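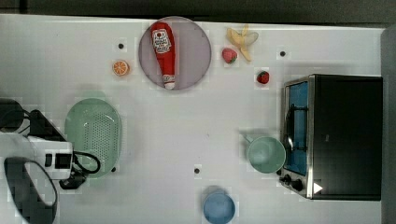
Trotlow Kitchen Table Set for school and college robotics clubs. The set covers one tabletop of pick-and-place work for a single arm and is sold as tasks, task cards and a box of props, with the arm bought separately. Students begin with short moves between two items and build up to longer jobs. Card 5, for instance, asks for the ketchup bottle to be taken off the plate and laid on the bare table between the colander and the green pot. The strawberries come later, as they are small and need a gentler grip.

What you get
Play food, plate, bowl, pot, colander and toaster oven
Task cards in two levels, Starter and Club
Scoring sheets for the Dronstead Schools League
Teacher's notes by Feng-yi Yuen

Order code: 296
Suitable for: ages 11 and up, teams of 2 to 5
Table needed: plain, light coloured, clear on at least two sides
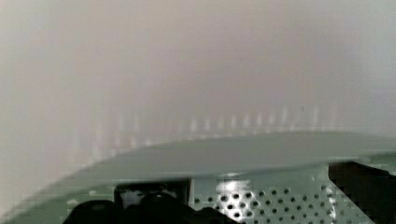 Wrist camera work is part of the Club level. Teams write a routine that finds an item from the overhead view, moves in, and then checks its position from the wrist before the fingers close. The Czarnecka worksheet supplied with the set deals with poor close-up views. Round holes in a pale green panel stay easy to pick out beside a black finger, while a smooth curved edge can smear into the wall behind it, and students are asked to choose which of these their program should look for. Allow 7 lessons for the worksheet if the class is new to image handling.

Using the set with other arms
The task cards do not depend on one make of arm. Starter cards can be run by hand control. Club cards need an arm that can be programmed and a camera at the wrist.

Spares
Play food and task cards can be ordered singly. The toaster oven is supplied only with the full set. Orders from schools in the Cesthorpe area can be collected from our counter.

Price list valid from Sep 1, 2018. League scoring sheets are revised each January and sent free to registered clubs.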